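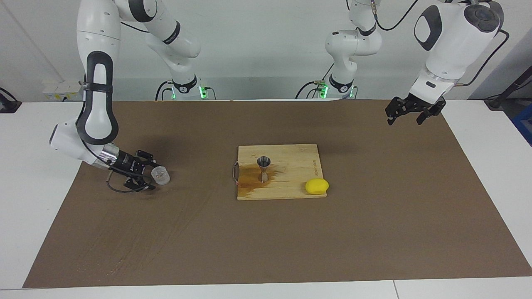
Welcome, and thank you for stopping by! These are the questions people send us most often about the Drudelden Seed Swap, and we've tried to answer them the way we would if you were standing at the door with your coat still on. Last updated 2023-02-27.

## Do I have to bring seeds to take seeds?

No, you don't. We'd love it if you did, of course, and most people who come a second time do bring something, even if it's only a few bean pods off the back fence. But if this is your first year and you have nothing but an empty bed and good intentions, come anyway and fill your pockets (within reason, see below).

## How many packets can I take?

There's no hard limit until noon, when we ask everyone to keep it to what they can plant this season. Last year we had 340 packets on the tables when the doors opened, and the tomatoes were gone before the coffee was ready, so if you have your heart set on a particular tomato, please come early.

## What kinds of seeds can I bring?

Vegetables, herbs, flowers, grains, anything you've grown and saved yourself or bought and never opened. We do ask that you leave hybrids off the saved-seed table. They'll sprout fine, but the plants may be nothing like the parent, and it's a sad thing to wait all summer for a sweet yellow pepper and get a small bitter one. Store-bought hybrid seed in its original packet is welcome on the long table by the window.

Please don't bring anything on the state noxious weed list, however pretty it is. We get offered morning glories every year and it pains us to turn some of them down.

## How should I label them?

Write down the plant, the variety if you know it, the year you saved it, and the town where it grew. If you don't know the variety, "Grandma's flat green bean" is perfectly good, and those tend to be the packets people ask about for months afterward. Coin envelopes work nicely. Plastic bags are all right if the seed is bone dry, though paper is kinder to it.

## My seeds are old. Are they any good?

Maybe! Onions and parsnips fade fast and are best used the next spring. Beans, tomatoes and squash will often keep four years or more in a cool cupboard. Fold ten seeds into a damp paper towel, tuck it in a bag somewhere warm, and look after a week or so. If six or seven come up, bring them along and write that on the envelope. If only two do, keep them at home and sow them thick.

## What is the Salinas lettuce everyone talks about?

We call it Salinas because that's what was written on the jar it came in. Neelam Saxena has been growing it out for us since the second swap, and it's a crisp, stubborn lettuce that holds well into June before it bolts. She lets 50 heads go to seed each year, and there's usually plenty to go around.

## Is there a talk?

There is, and it's Ignacio Olmedo again, on saving squash seed without ending up with something that's half pumpkin. He'll cover hand pollination, taping the blossoms shut, and how far apart you'd need to plant if you'd prefer to leave it to the bees. Bring a notebook, he goes fast and he likes questions.

## Can you mail me seeds if I can't come?

We can, in small amounts, once the swap is over. Send a stamped envelope with your first and second choices. We mailed 123 last spring, and it took us longer than we'd like to admit, so please be patient with us.

## Are children and dogs welcome?

Children, very much so, and there's a potting table for them with soil and sunflower seeds. Dogs we'd ask you to leave at home, apart from service dogs.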